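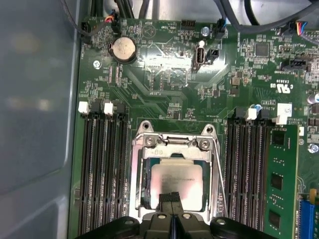

Lernau gripper coming down to the processor, wrist camera view

Lernau two-finger gripper: is it worth it for a home-built arm?
Reviewed by Aaliyah Friesen, 21 August 2023

I've had the Lernau on the end of our arm since April, so I reckon I've earned an opinion by now. The arm itself is a shared project at the Fandesance workshop. Junaid did most of the joints, I did the wiring (and then did it again, properly), and we'd been limping along with a printed claw that could just about pick up a tennis ball if the ball was in the mood. We wanted something that could handle small, flat, annoying things. Like processors!

The test job is an old server board sitting in its case. Lift the processor out of the socket, hold it over the board, put it back. It sounds dull and I promise you it's not, there are bare contacts under that chip and I've never held my breath so much in my life.

Fitting it took me an evening. The bolts in the box were fine but the cable is too short for an arm of any decent length, so budget for an extension. The instructions are one folded sheet and the drawing for the wrist plate is upside down compared with the real thing. I got it on the wrong way round, swore a bit, and had Gordon hold the torch while I turned it. 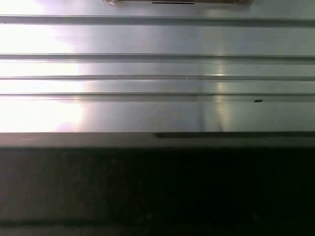 Setting up is where you'll spend your time. The little setup program wants you to close the fingers on nothing, then on something of a known width, and it's fussy about it. If you skip the second step it lets you carry on without a peep and then squeezes everything far too hard. I lost a perfectly good rubber (as in pencil rubber) to that. Once it's been through both steps it keeps the settings when you switch it off, which our last one never did.

Grip force goes from 0 to 1000 on a slider, and no, they don't say 1000 of what. I ended up at 70 for processors. Any lower and the chip tilts when the arm stops suddenly, and I don't fancy going much higher on something held by its edges. It's repeatable though, I'll give it that. I set it to 70 and it feels like the same 70 the next evening.

The finger shape I'm in two minds about. They're chunky black blocks, lovely and stiff, and they hold a square thing by its sides without any fuss. Getting them down next to memory slots and latches is another matter, and I've had to slow the last bit of the move right down. I'd pay extra for a thinner pair. Hélène has filed down one of our spares and it does help, but the grip on the tip isn't as good and I keep going back to the standard ones.
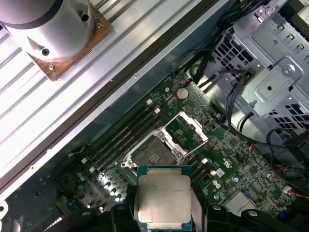 Shiny metal is the other headache. With a camera on the wrist you get glare off nearly everything in a computer case, and the workshop lights don't help one bit. We now do our runs with the lamp on the left turned well down. None of that is Lernau's fault, but if you're buying it for this kind of work, sort your lighting before you start blaming the gripper like I did.

Noise: a small whirr, nothing you'd mind at home. Warmth: it gets warm if you leave it gripping through a tea break, so don't. I emailed support about the cable and had a friendly reply from someone called Majdi, who sent me the wiring for a longer one.

Would I buy it again? Yes, I think so. I tried Junaid's Hidelach for a weekend and it's quicker, but it has no proper force setting and I wouldn't let it near a socket.

Three stars out of five, and I'd add another if they did the thin fingers and fixed that drawing.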